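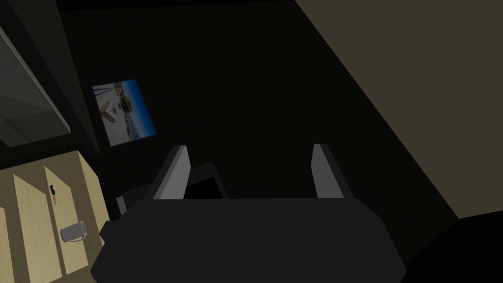
Vy Sầm asked in the issue tracker whether any of this means a machine can put a mug away yet. The short answer in the tracker was no, with a request to define "away".

# Flirkeo Chores

Simulated household episodes for two-armed robots, rendered from gripper and body viewpoints. Maintained by Ollel. Use it to train or score policies on tidying and carrying. It won't tell you how a policy behaves in a real kitchen.

## Contents

- 3,273 episodes in total
- 1,545 pick and place
- 1,012 carry between rooms
- 319 door and drawer

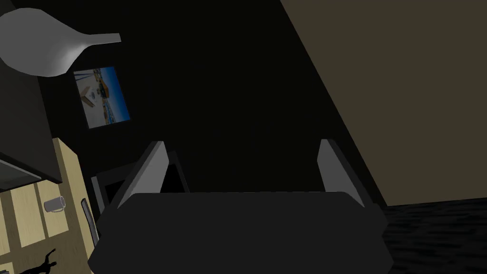 The remaining episodes are mixed chores and carry no task label. Gripper views are not levelled, so walls and furniture lean with the wrist. Don't rotate them in preprocessing; the baseline expects them as they are.

## Results

The Huttunen baseline manages single objects on open surfaces. It does poorly with handles, and chores of more than four steps are mostly failures. Scores are in results.csv. 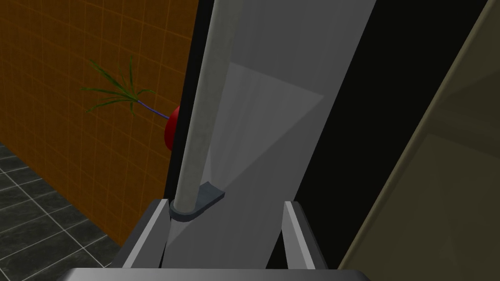 Render: Ollel / Flirkeo Chores

## Known limits

Lighting is flat and some rooms are very dark. Colours repeat across rooms, which a policy can learn as a shortcut. Liquids and cloth are not modelled, so dishes and laundry are out of scope.
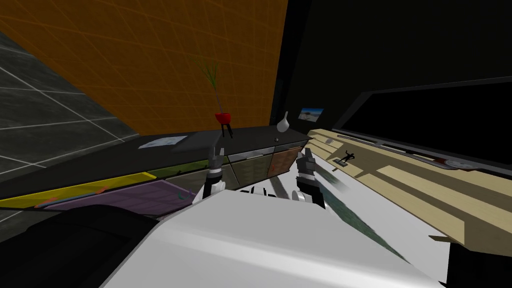 Data card by Vy Sầm, February 4, 2021

Body-view renders include motion blur. Filter on the blur flag if your model is sensitive to it. Report results per task, with failed grasps counted as failures even when the object ends up in the right spot.

Related
Stanport Shop Floor
Huttunen baseline weights
Flirkeo Chores changelog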